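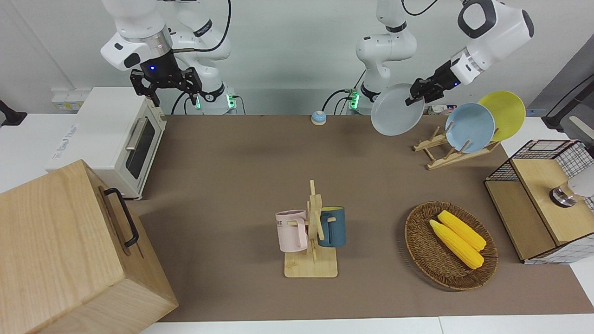 Call for participants: does any of this washing-up kit earn its space?

Dakska is looking for 30 people who do the dishes at home and are willing to be rude about the things sold to help with them. The study runs in March and is led by Alois Moser, who has spent years reading claims on packaging and believes very few of them.

The trade would like us to think that a small kitchen becomes a calm one as soon as you buy the right rack. We have doubts. A dish rack with slots takes up the spot where you were going to put the chopping board. A mug tree holds a few mugs, and then you knock it with your elbow. Lidded boxes are sold as tidying, and plenty of us suspect they are where things go to be forgotten. We may be wrong about all this, and that is why we are asking people outside the office.

What you would do

You would come to our room for one session of 45 minutes. There is a table with a mat on it, a toaster oven, a wooden dish rack, plates, a mug tree and some storage boxes. You would be asked to rack the plates, put things away as you would at home, and then get out whatever we ask for. After that you fill in a short form. The form has a box marked "would you give this house room?" and we would like it filled in properly, with reasons.

There is no right way to do it. If your way of dealing with a plate is to leave it leaning against something until morning, do that.
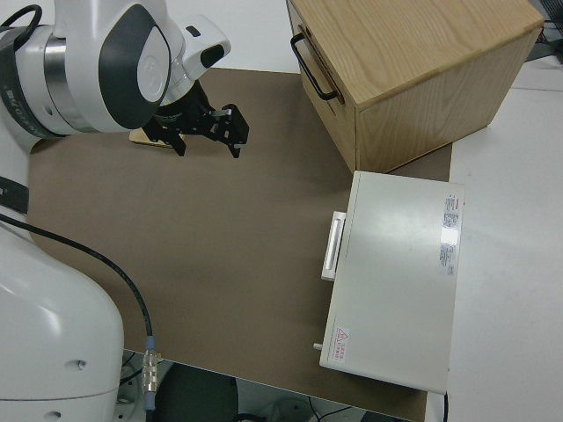
On the mat: the wooden box with the metal handle, the white case in front of it and a flat wooden block.

Who we want

Adults who wash up by hand at least some of the time. Left-handers are very welcome, as most of this stuff seems to have been designed without them. We would also like to hear from people in shared flats, people with one short stretch of worktop, and anyone who has bought a storage box and later regretted it.

Who we don't want

Anyone who works for a maker or seller of kitchen goods. Please don't apply if you write paid reviews either — we do check. And if you already know that you love every organiser you have ever owned, this will be a dull 45 minutes for both of us.

Payment and small print

We pay a flat fee, in cash or by transfer, at the end of the session. You are paid the same whether you like the things or loathe them. Travel within the Sauerland is refunded against a ticket; from further away, ask first. We don't hand out vouchers, free racks or prize draws. Your name is kept apart from your answers.

The last call brought in 344 replies, a good many of them from people who had plainly not read it. So please write a few lines in your own words about where your plates go after washing and what annoys you about it. Replies without this will be left unanswered.

Write to Alois Moser at Dakska, putting "Plates" in the subject line.

Posted 19 November 2020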